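From: Samina Mengal
To: Holtirley toy library list
Subject: Re: Sorting the sensory bin before October

Prakash Warrier wrote:
> Can we settle how the sensory bin gets sorted? At Plandholm last
> time the towels went out with the balls still rolled up in them
> and Kausar had to go back for them. Also, are the hole boxes
> staying with the bin or going on the shelf?

Prakash,

The boxes stay with the bin. I have them as one set on the list, number 175: yellow, blue and pink tops, a round hole in each. Please look inside before you stack them. Small toys get dropped in and then we mark them as missing.

For the bin, I would take the cloth out first. Right now it is towels, the dotted cloth and toys all in one heap, and you can't tell what is under the towels until you lift them.

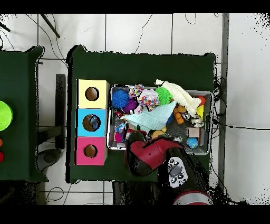
Shake each piece over the table and fold it. The cream and mint green ones go together. The dotted cloth is thinner and can go in the flat drawer with the scarves.

After that the spiky balls come out as a group. We have blue, purple and green, and they should be bagged together, separate from the smooth ones. The little globe ball goes with the smooth ones even though Adalberto had it under geography. Figures and wooden blocks go back to their own tubs.

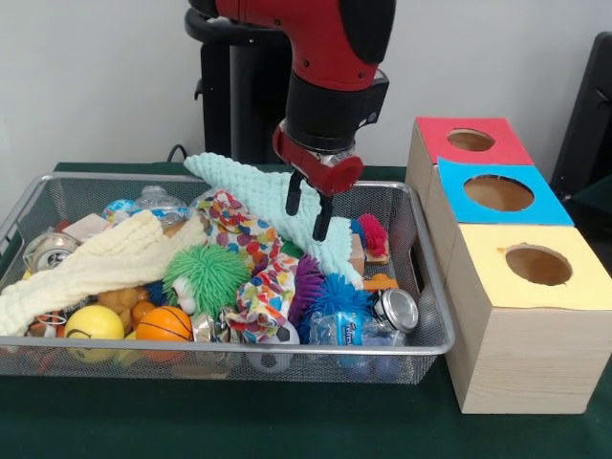
Spiky balls and towels in the wire basket, three hole boxes at right.

On washing: the towels can go in on a gentle cycle, no softener. I do the balls by hand in a bowl with dish soap and leave them on a rack overnight. Châu wants to try them in a mesh bag in the machine. Fine with me, but one ball first, please.

I still need 27 of the small labels. If anyone has the rest of the roll of 200, leave it in my tray.

Samina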